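Search this site
Enter keywords
Go

Hallstead Neighborhood Play Library
Minutes of the regular meeting
07/08/2026
Notes taken by Dilruba Cassim

We opened with the lending report, and what a report! The library made 1663 loans over the summer so far, which beats all of last summer with weeks still to go. Puzzles are still out front, pretend play is catching up fast, and the marble run has a waiting list (again).

1. Minutes of the last meeting

Approved with one fix: the Ninh Street shelf is for ages three and up, not two and up.

2. Pretend kitchen sets

Long and happy talk about these. Families keep asking for them, and the group agreed to make up more sets before the fall rush. Each one should have a plate, a colander, a few toy foods and something fun like a ketchup bottle.

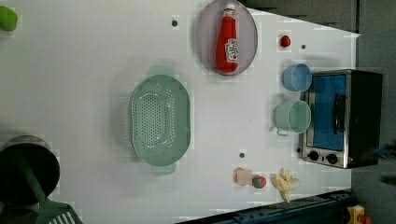 Sets will go out in drawstring bags with a card listing what's inside, so families can check everything before they bring it back. Ruvard Fabrics has offered us end-of-roll cotton for the bags, and three people put their hands up to sew before the item was even finished. Cards will be in large print. Small parts stay out of any bag marked for toddlers.

3. Money

We have $2570 in the main account after paying for the new shelving. The Bosari Fund grant is for $3000 and has to be spent on toys and storage, no wages or rent. Everyone was thrilled with this news! A motion to put the first part toward outdoor toys (stilts, hoops, a parachute) passed with all in favor. Quotes to come to the next meeting.

4. Opening hours

The early evening trial has been a real hit with parents who work days. Agreed to keep it going through October and then look at the sign-in book. The heating in the back hall needs to be sorted before then, and Dilruba will call the landlord.

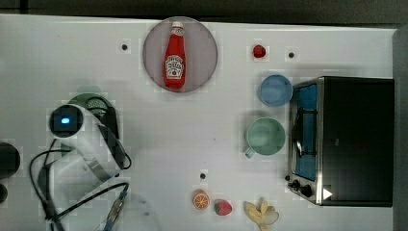

There was also a good idea from the floor about a quiet hour for children who find the room too loud. We'll try it once a month, lights down, no music, and no drop-off of returns during that time. If it goes well we'll ask for a second one.

5. Open house

The hall is booked. We'd love to have grandparents telling us about the games they played as kids, and there will be a repair table for wobbly wheels and torn boxes. The play store corner was so popular last year that it's getting twice the space. Posters to go up at the Ninh Street bakery and the laundromat.
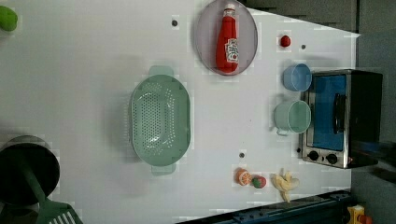

6. Any other business

The label maker is missing its charger. Please look in your bags! Thanks were given to everyone who washed the dress-up clothes.

Meeting closed. Next one is in the same room, and please bring a mug.

Recent items
Summer lending rules
How to donate a board game
Minutes archive
Dress-up box: what we need
Join the repair table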